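Floren 크라프트 롤페이퍼 (작업대 덮개용)

인쇄하기 | 이메일로 보내기

작업대를 새로 들이고 나면 처음 며칠은 참 조심스럽지요. 컵 하나 내려놓을 때도 받침을 찾게 되고, 풀칠은 아예 바닥에서 하게 되고요. 그러다 물감 한 방울 떨어지고 나면 마음이 탁 놓이는데, 저희는 그 한 방울이 떨어지기 전에 종이부터 한 장 깔아 보시라고 늘 말씀드립니다. Floren 롤페이퍼는 폭이 넉넉해서 큰 테이블도 이음매를 많이 만들지 않고 덮을 수 있고, 다 쓰면 둘둘 말아 걷어내기만 하면 되니 뒷정리가 한결 가벼워요. 아이들과 만들기를 하시는 분들, 도자기 공방, 꽃집에서 특히 자주 다시 찾아 주십니다!
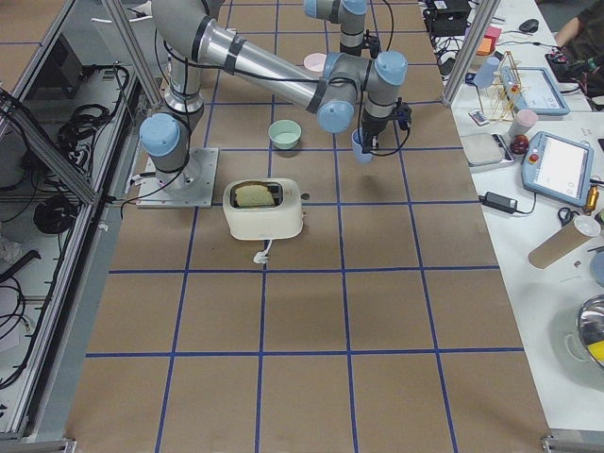

색은 표백하지 않은 황갈색 한 가지입니다. 흰 종이도 만들어 달라는 말씀을 종종 듣지만, 오래 들여다보며 일하기에는 역시 이 색이 눈에 편하더라고요. 깔 때는 가장자리를 먼저 붙이고 가운데를 손바닥으로 쓸어 주세요. 자리를 나누어 쓰실 분은 파란 테이프를 가로세로로 곧게 붙여 사진처럼 네모 칸을 만드시면 됩니다. 칸 크기가 꼭 같지 않아도 괜찮고, 연필로 칸마다 이름을 적어 두면 여럿이 쓰는 작업대에서도 재료가 덜 섞여요. 테이프는 저희가 따로 판매하지 않으니 쓰시던 것을 쓰셔도 좋습니다(다만 접착력이 아주 강한 것은 떼어낼 때 종이가 함께 일어날 수 있어요).

길이는 50미터와 250미터 두 가지입니다. 집에서 쓰실 거라면 짧은 쪽으로도 꽤 오래 쓰시고, 수업이 많은 공방은 긴 쪽이 아무래도 속 편하지요. 긴 롤은 무게가 제법 나가니 Carroll 거치대에 걸어 두고 필요한 만큼 당겨 자르시길 권합니다. 거치대는 벽걸이형과 탁상형이 있는데, 벽에 못을 박기 어려운 분들은 탁상형을 고르시면 됩니다.

보관은 습기 없는 곳에 세워서 해 주세요. 눕혀 두면 한쪽이 눌려서 나중에 깔 때 물결이 생깁니다. 물이 많이 닿는 작업에는 코팅이 된 Purotum 시트를 밑에 한 겹 깔고 그 위에 롤페이퍼를 덮어 쓰시면 좋아요.

품번 633
배송비 4000원, Tudbridge 거치대와 묶음 배송 불가

인쇄하기 | 이메일로 보내기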